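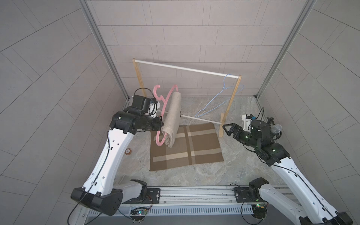
Buscar en el repositorio Buscar

# Mellico: encuesta sobre lavado y secado de ropa en casa

Lectura: 4 min

Antes de citar estos datos, léase la parte de limitaciones. La primera versión circuló sin ella y acabó sirviendo para afirmar que tender dentro de casa «duplica la vida de una camiseta». La tabla no permite decir eso ni nada que se le parezca.

## Qué contiene

Respuestas de 124 hogares de Hokham a un cuestionario en papel repartido en febrero. Cada fila es un hogar. Se preguntó por la frecuencia de lavado, el lugar de secado, el uso de perchas o pinzas y las prendas desechadas en el último año, según la memoria de quien contestaba. La memoria es mala para estas cosas; yo mismo no sabría decir cuántos calcetines he tirado.

De los 124 hogares, 76 contestaron el cuestionario entero. El resto dejó en blanco una o más preguntas, casi siempre la de las prendas desechadas.

## Archivos

- `hogares.csv`: tabla principal, separada por punto y coma. Los decimales llevan coma.
- `prendas.csv`: desglose por tipo de prenda. Se une con la anterior por `id_hogar`.
- `codigos.txt`: significado de los códigos de respuesta.

## Columnas que dan problemas

`lugar_secado` admite 7 valores. El 4, «otro», es un cajón de sastre donde cayeron radiadores, barandillas, el respaldo de una silla y un «depende» escrito a bolígrafo. No recomiendo interpretarlo.

`percha` vale 1 si el hogar dice secar alguna prenda colgada de percha. No distingue entre una camisa al mes y la colada completa, así que cualquier correlación con el desgaste me parece, de entrada, sospechosa.

`desgaste` es una nota puesta por el propio encuestado. Dos personas de la misma casa pueden dar notas muy distintas al mismo jersey.

## Limitaciones

La muestra no es aleatoria. Contestó quien quiso, y quien rellena por gusto un formulario sobre su colada seguramente cuida la ropa más que su vecino. Febrero, además, pilla a todo el mundo secando dentro. No hay datos de verano con los que comparar.

Llinos Mostyn revisó la codificación y sostiene que el índice Vukčević, calculado en la columna `iv`, resume bien el conjunto. No comparto su entusiasmo: mezcla frecuencia y opinión en una sola cifra y ordena los hogares de forma distinta según se traten los huecos. Se deja en la tabla para quien quiera comprobarlo.

## Uso y cambios

Se puede copiar y modificar citando el nombre del conjunto y la versión. La 2 corrige los identificadores repetidos y retira la columna `ahorro`, que venía de una hoja de Astarar cuya fórmula no hemos podido reconstruir. Si alguien conserva la hoja original, que abra una incidencia y adjunte el archivo.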